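우리 동네 소식지에 이런 걸 써도 되나 싶지만, 이번 달 제일 반가웠던 소식이라 제가 먼저 손들고 쓴다고 했어요. 스티다리(Stidari) 골목 안쪽에 있던 헌 단추 가게 자리 다들 기억하시죠? 한동안 셔터가 내려가 있던 그 자리에 11월부터 수선 가게 겸 작은 재료상이 들어왔습니다! 이름은 '킬릭(Kilik)'이에요. 간판이 워낙 작아서 저는 처음에 두 번이나 그냥 지나쳤답니다.

사실 저는 바지 밑단 하나 줄이려고 갔어요. 큰길 세탁소에서는 열흘 넘게 걸린다길래, 그럼 새로 생겼다는 데나 가 보자 하고요. 그런데 들어가자마자 바지는 뒷전이 되고 구경만 한참 했습니다. 실, 지퍼, 안감, 고무줄, 옛날 레이스, 짝 안 맞는 단추까지 서랍마다 가득한데, 서랍을 손님이 직접 열어 봐도 된다고 하더라고요. 어릴 때 엄마 따라 시장 가서 부자재 가게 앞에 쪼그려 앉아 있던 생각이 나서 괜히 마음이 들떴어요.

수선은 아침 10시부터 받고, 접수는 오후 4시면 마감합니다. 밑단이나 지퍼처럼 간단한 건 보통 이틀이면 찾을 수 있고요, 안감을 통째로 가는 겨울 코트는 지금 3주쯤 밀려 있대요. 코트 맡기실 분은 서두르세요. 저도 올해는 꼭 맡겨야지 하던 회색 코트가 있는데 이 글 쓰다가 또 까먹을 뻔했네요.
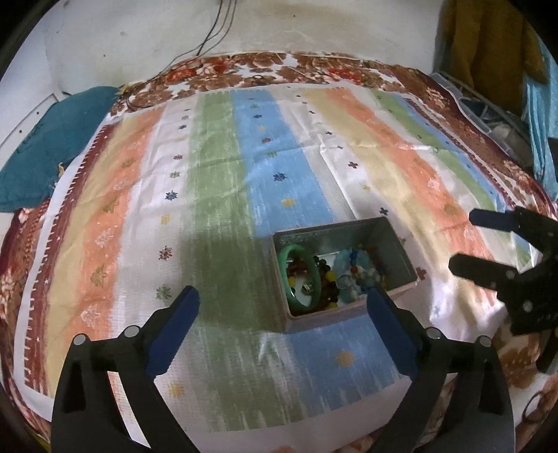 **골목소식 제11호**

재료 쪽 이야기를 조금 더 하자면, 구슬도 팝니다. 끊어진 목걸이나 팔찌를 가져가면 줄만 새로 꿰어 주기도 하고, 남는 구슬이 있으면 다른 물건값에서 조금 빼 주기도 한대요. 저희 집 서랍에도 줄 끊어진 채로 몇 년째 굴러다니는 것들이 있어서 귀가 번쩍했습니다. 빨강, 검정, 노랑, 주황 할 것 없이 한데 섞여 있는 구슬에 비취색 팔찌까지 같이 굴러다니는 집, 저희만 그런 거 아니죠? 언제 한번 날 잡아서 색깔별로 나눠 봐야지 하면서도 막상 쏟아 놓으면 만지작거리다가 하루가 다 가더라고요.

줄 가는 값은 길이에 따라 다른데, 팔찌는 커피 한 잔 값보다 싸요. 다만 잠금 고리가 망가진 건 고리를 따로 골라야 하고, 금이나 은으로 된 제품은 받지 않습니다. 그런 건 큰길 금은방으로 가져가라고 아주 시원하게 말씀하시더라고요. 안 되는 걸 안 된다고 바로 말해 주니 저는 오히려 믿음이 갔어요.

그리고 이번 달부터 가게 안쪽 방에서 모임도 열립니다. 이름이 '엘우드(Elwood) 바느질 저녁'인데, 왜 엘우드냐고 물었더니 처음 산 중고 재봉틀 상자에 그렇게 적혀 있었다고 하네요. 저녁 7시에 시작해서 두 시간 동안 각자 고칠 것을 들고 와서 고치는 자리예요. 수업은 따로 없고 막히면 옆 사람한테 물어보면 됩니다. 자리는 열한 개뿐이고 가게에 들러 공책에 이름을 적으면 신청이 끝나요. 전화로는 안 받는다고 하니 지나가는 길에 들르시는 수밖에 없어요.

첫 모임은 벌써 지나갔고 저도 다녀왔습니다. 저는 구멍 난 양말 한 켤레를 들고 갔는데, 옆자리 분은 커튼을 한 아름 안고 오셔서 좀 민망했어요(그래도 양말이 제일 먼저 끝났답니다!). 뜨개질거리를 가져온 분도 있고, 단추 하나만 달고 가신 분도 있었어요. 차는 가게에서 내주고 간식은 각자 가져와서 나눠 먹었는데, 누가 가져온 군고구마가 나오자마자 다들 바늘을 내려놓는 바람에 한참 동안 아무것도 안 꿰매고 떠들기만 했습니다. 거의 세 시간이나 있다가 나왔으니 두 시간짜리 모임이라는 말은 반만 믿으세요.

다음 모임 때는 이불이나 침대 덮개처럼 큰 천을 고치는 방법을 같이 해 본다고 해요. 집에 오래 쓴 누비 덮개 있으신 분들, 가장자리가 해졌다고 버리지 말고 챙겨 두세요. 해진 부분에 다른 천을 대고 테두리를 새로 두르면 몇 년은 더 쓴다고 합니다.

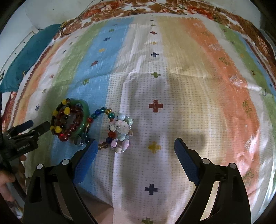 저는 할머니가 쓰시던 걸 가져갈까 고민 중인데, 솜이 다 뭉쳐서 이게 고쳐질지는 모르겠어요. 일단 들고 가 보고 안 되면 잘라서 방석이라도 만들어 오려고요. 그날은 자리를 넓게 써야 해서 인원이 평소보다 줄어든다고 하니, 관심 있는 분은 공책에 이름부터 적으세요. 세탁은 꼭 해서 가져오셔야 합니다. 먼지가 날리면 다른 분들이 재채기하느라 바느질을 못 한대요.

주차는 가게 앞에 못 합니다. 골목이 좁아서 차 한 대만 서 있어도 유모차가 못 지나가거든요. 흐리니신(Hrynyshyn) 빵집 뒤쪽 공터에 대고 걸어오는 게 제일 편해요. 빵집에서 계피빵 하나 사 들고 오면 간식 걱정도 끝나고요. 참고로 계피빵은 오후 늦게 가면 없습니다. 저는 지난번에 마지막 남은 걸 코앞에서 놓치고 호밀빵을 사 왔는데, 그것도 맛있긴 했어요.

카드 결제는 아직 안 되고 현금이나 계좌이체만 받습니다. 단말기를 신청해 놨는데 언제 올지는 모른다고 해요. 아, 그리고 안 쓰는 단추나 자투리 천은 가게 문 옆 바구니에 넣어 두면 모임 때 같이 쓴다고 합니다. 곰팡이 핀 천은 넣지 말아 주시고요.

바지는 잘 찾아왔습니다. 길이가 딱 맞아요!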